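Stop rounding the unit price

The shelf label at the Godoy store near me lists dish soap at 7 cents an ounce. The bottle next to it, a larger one, is also listed at 7 cents an ounce. Divide price by volume on each and the gap is large enough to matter over a year of buying soap.

A unit price has one job, which is comparison between packages. Rounding to the whole cent removes the digits that do the comparing. Cheap goods suffer most, as the rounding error is a bigger share of the price.

Loretta Nguyen-Tran, who wrote the label format for Belero, told me that a fourth digit confuses shoppers. I doubt it. Gas stations have posted tenths of a cent for decades and drivers cope.

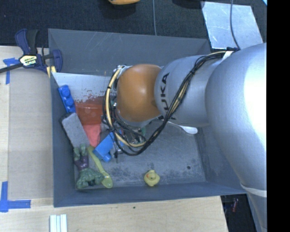

The second fault is mixed units. Paper towels are priced per sheet on one label and per square foot on the next, and sheets differ in size between brands. A label rule that fixes the unit by product type would settle this. Most stores already hold the data, so the cost is one change to the print template.

Until then, carry a calculator and check the net contents on the back. Package width tells you very little.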